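**Moving to Clumville with a full closet, what do you really wear?**

### loan_kieu

Hi all! We're moving to Clumville in July and the new place has one closet, which I measured at 36 inches wide (I laughed, then I sat down for a bit). My plan is to get down to 21 pieces, shoes not included. Has anyone here done this and stayed happy with it? I work from home, I garden, and I go out to a nice dinner maybe twice a month. I'd love to hear what you reach for without thinking.

### thinh.kim

Welcome, Loan! I did this two years ago and I'm still fond of my little closet. My everyday answer is dull as dishwater: loose white T-shirt, light blue jeans, and I let the knees fade as they like. I buy the shirts a size up so they hang easy across the shoulders, and they go with everything I own.

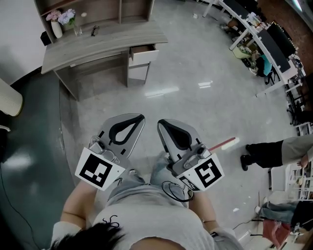

### hanh_b

I love you, Thịnh, but I have to disagree about white. I have two kids and a tomato patch, and a white shirt lasts me until lunch. Get navy or a nice soft green, Loan, and save yourself the scrubbing. I'd also skip the number. I counted hangers for a whole spring and it made me grumpy.

### thinh.kim

Soak them overnight in washing soda, Hạnh! Mine come up fine. I do agree about the counting, though.

### loan_kieu

Okay, one white and two navy to start, and I'm keeping my yellow raincoat no matter what anyone says.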